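### Plastic wrap sticks to itself but not to the bowl, any fix?

**kesturine_kitchen**

I've been cooking ahead for the week for a couple of years now and the one thing I still fight with is the wrap. It clings to my hand and to itself, and when I finally get it over a bowl it lets go after an hour in the fridge. I have tried two store brands and a more expensive one. The more expensive one was a little better on glass and no better at all on my stainless mixing bowls.

I also can't get a clean tear. The roll jumps out of the box and I end up holding it in one hand with the box in the other. Last weekend I used up most of a roll covering 11 containers of soup and rice, and I threw away a good part of it in balls.

Is there a trick to this, or should I just buy lids? I'm at 40 or so containers and bowls in different sizes, so lids for everything would be expensive and I don't have the cabinet space.

Posted Fri 27 October

---

**Guangming Wei**

Three separate problems, so I'll go one at a time.

The roll jumping out. Look at the short ends of the box. A lot of them have a small half-punched tab on each end. Push both tabs in with your thumb and they hold the roll in place. If your box doesn't have tabs, or they have torn, put a strip of tape across each end and leave the front flap free.

The tear. Pull out what you need, close the lid down over it, and hold the lid shut with your thumb in the middle of the box. Then tear from one corner by twisting the box. If you pull straight up, the wrap stretches and folds over on itself. Check that the cutter strip is still flat. If it has been bent, the box is finished, but you can move the roll to an older box of the same length.

The cling. Most of it comes down to the rim of the bowl. Wipe it with a dry towel, all the way around, including the outside edge for an inch down. Any oil or flour there will stop the wrap from gripping. Pull it tight across the top and press down the sides. It holds to smooth glass and glazed ceramic best. Stainless is harder, and bare wood or rough plastic hardly works at all. For stainless I run a damp finger around the outside of the rim first, then lay the wrap on.

Also let the food cool before you cover it. Steam collects under the wrap and runs down to the rim.

I keep the wrap in a basket in a drawer away from the stove.

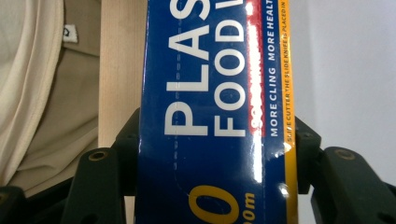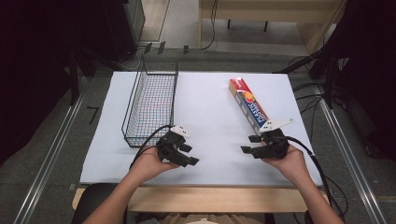
*Boxed plastic wrap; the wire basket is in the second photo.*

Some people keep the roll in the freezer so it comes off easier. I tried it. The wrap does handle better for the first minute or so, then it warms up and it's the same as before. It doesn't hurt anything if you have the room.

---

**mondthorpe_dale**

Just use a plate. Put a plate on top of the bowl. I have done this for years and I don't buy wrap anymore except for dough.

---

**ngcobo_m**

Agree with most of the long answer. I would add that you don't need 40 lids. Sort your containers by the width of the top and you will probably find that most of them fall into a few sizes. Mine came down to 6. I bought silicone lids for those in June and use wrap only for odd shapes, cut melon and cheese.

For the soup, I would stop covering bowls at all and switch to jars with screw tops. Leave an inch of space if they are going in the freezer, and use the straight-sided kind, as the ones with shoulders can crack.

---

**kesturine_kitchen**

Found the tabs on the ends of the box. I never noticed them. Tearing is much easier now. Stainless bowls are still not great, even with the damp finger, so those are getting plates for the time being. I'll measure the containers this weekend.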